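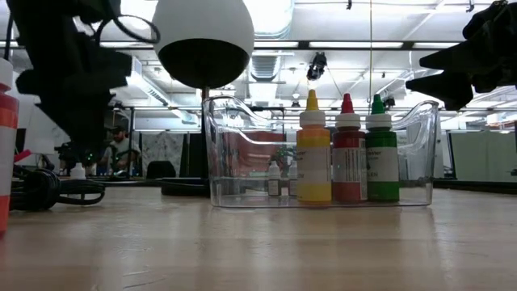

Clear bins are supposed to fix a baking shelf, and I have never quite believed it. Every organizing book says the same thing: see it and you'll use it. My own experience is that you see it, you get used to seeing it, and you buy another one anyway. Still, I'll give the see-through kind some credit for food coloring. Yellow, red and green squeeze bottles standing in a row can be told apart from across the table by the color of the bottle and the pointed tip, so the labels hardly matter. The two cutout handles are a decent idea too, provided you remember to use both.

The rest of this gallery is text for now. My notes from July are below, grouped by what I tried, and the other pictures will go up when Debora Piras has sorted them.

Squeeze bottles, standing
Best result of the lot. They stay up if the base is flat and the bin isn't too wide. In a wide bin with only a few bottles, give it a good pull off the shelf and see what happens. Mine went over twice.

Squeeze bottles, lying down
Rebecca Guerra swears by this for shallow drawers. I tried it for 3 weeks and had a green thumbprint on the drawer front by the second. Caps were on. I checked.

Dropper bottles
Too small for a bin of their own and they vanish in a big one. I keep flavorings outside, behind the colors, and I'm told this defeats the purpose. Maybe it does. I can find the almond.

Sprinkles
The Tedesco jars stack well until you want the bottom one. Over 60 grams in a jar and the lid starts to bow. Their leaflet calls this "settling."

The Vastach divider set
Sold as adjustable. It adjusts to two positions, and neither fits a standard bottle. Katia Bortolotti filed hers down and says it's fine now, but I don't think I should need a file for a divider.

Labels on the bin itself
Consolacion Padilla labels the front, the back and the lid. I labeled the front of mine, turned the bin around while wiping the shelf, and didn't notice until the holidays. For anything clear, I'd skip it.

Washing
Food coloring in a corner seam does not come out with dish soap. Baking soda paste got most of the red. The yellow is still there.

Comments are open until I get tired of them.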